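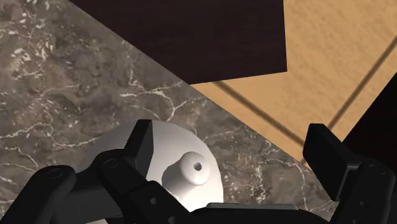

Gripper stalls on the kettle lid in simulation, but picks up the cup without trouble

Asked by tverling, July 20, 2020

I am building a kitchen test cell at home, in simulation first, with the hardware to follow in a shared workshop at Kostivside. The arm model is a Franka with a two-finger gripper. Scene is a marble worktop with a kettle, a cup, an egg and a round fruit. Control is through Jetero, planning through Rullov with default settings.

The cup grasps and lifts on every run. The kettle lid does not. The fingers open over the knob, descend, and stop short of it. The log then gives error 516 (contact before target) and the arm retreats. I have tried:

- halving the approach speed
- raising the friction on the finger pads
- a fresh export of the kettle mesh

None of it changes the result. The target pose is at the centre of the knob. Is this a planner fault or a model fault?

Answer 1

Model fault, most likely. Turn on the collision geometry in the viewer. If the kettle was imported as one convex hull, the knob and the dome are wrapped in a single solid, and the hollow between knob and rim is filled in. The fingers then touch the hull well before they reach what you see on screen. A cup survives this because you grip it from the outside.

Split the kettle into separate bodies: shell, lid, knob, handle.
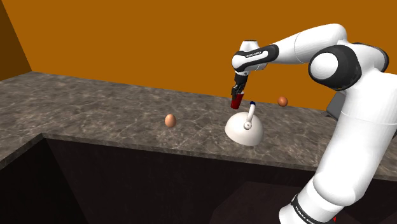 Keep the handle as its own body even if you never intend to grip it. With a hull over the whole kettle, the space under the handle is solid too, and any path to the cup that passes close by will be rejected or pushed wide. Give the knob a plain sphere on a short cylinder. A fine mesh there gains nothing and makes the contacts noisy.

After that, check the target frame. Khokhar exports put the origin at the base of the part, so a pose you believe is at the knob may be inside the dome.

Doaa El Ouafi

Answer 2

had the same error, reinstalled and it went away. maybe try that

Answer 3

Agree with the first answer on the hull. Two additions. Check the finger pads as well, as some gripper models carry a collision box longer than the visible pad. Mine overhung by more than 2 mm, enough to hit the lid before the fingers could close. Also, error 516 is raised by any link, and the log line beneath it names the pair in contact. Post that line and the guessing stops.

Comment from tverling: Pair is left_pad / kettle_hull. Splitting the mesh tonight.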